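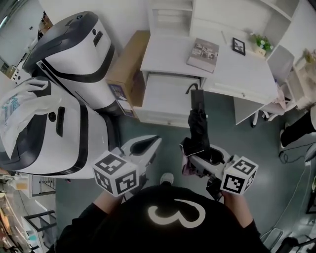 Home Projects Reports Archive Contact

October 23, 2025
By the Unedar project student, Urwood

Can a Machine Tidy My Desk Yet?

When I picked this topic back in June I figured the answer would be a quick yes. Everyone has seen the clips of robots folding shirts and loading dishwashers, and I thought I'd write up how the last bit gets solved, draw a couple of graphs and go home early. It did not go like that, and I'm kind of glad!

The project is called Unedar, and the question is small on purpose. Take an ordinary messy corner of a room - a desk, a drawer, things that belong in one and not on the other - and ask what a machine would need to know to put it right. I didn't build a robot. What I did was help with the demonstrations, where a person does the chore with a gripper in each hand, and then go through the recordings to see which steps are easy to learn from and which are a headache.

I made a list of 16 chores. Some are dull (close the drawer, push in the chair) and some I thought were dull and weren't (put away an umbrella). The goal was 200 clean demonstrations per chore, so a little arithmetic says 3200 in total. We stopped at 3000, mostly for lack of time, and the chores at the bottom of my list got shortchanged. I'll come back to that.

Drawers first. Closing one is great. You push, it moves, it stops. Opening one with a small round knob is a different story, because two jaws don't grip a knob the way fingers do. You have to come in straight, and if you're even slightly off, the jaws slide. I got decent at it after a few days, but my early tries are so bad I was tempted to delete them. My advisor told me to keep them and label them, which was good advice.

Then the umbrella. A folded umbrella is stiff in the middle, floppy on the outside, and has a strap that catches on everything. When you or I put one in a drawer we tuck the strap in without thinking about it. With grippers you have to decide what to do with the strap, and every person who tried it decided something different! For a learning system that's rough. It sees the same chore done five different ways and can end up with a sort of average that matches none of them.
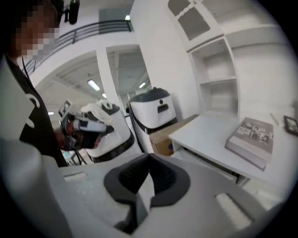
Figure 2. The desk corner during a session, from the gripper's side.

The other thing I underestimated is how little a gripper sees. From the wrist you get the jaw and whatever is right past it, and a big share of the view is the tool itself. Fine for picking up a pen. Not so fine for remembering that there's a book lying on the desk behind you. People turn their heads all the time during chores and I never noticed until I had to line up the recordings.

I also talked to a small packing shop, Havlíček, over in Ukorville, to get the shop-floor side. They have one machine that closes boxes and they love it. Same box, same height, all day long. I asked if they'd trust it to clear the bench at the end of a shift and they laughed at me (nicely). A bench at the end of a shift is basically my desk problem with tape guns.

So, can machines do it yet? My answer is: parts of it. Of my 16 chores I'd call the pushing and closing ones close to ready, the pick-and-place ones promising if the object is rigid, and anything with cloth or straps a long way off. That's my reading of the recordings and not a test on a real robot, so please take it that way.

What I'd change next time: fewer chores, and an agreed way of doing each one before anybody starts. I would also give the umbrella its own full set of 200, plus a second version without the strap, just to see how much of the trouble the strap is causing. The labels for the last few chores still need checking, and I plan to do that over the winter break.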